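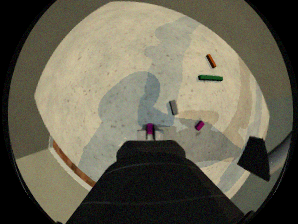

I've got 9 new desktop wallpapers up in the quotes gallery today, all lines from Janelle Lagman's radio talks in Delholm. My favorite is the one about writing letters to her sister and never mailing them (I've had it on my own screen since January!). Two of them are cropped for phones, so grab those if you don't use a computer much. The Stustel set is still there too, and I'm hoping to add Evangelista next.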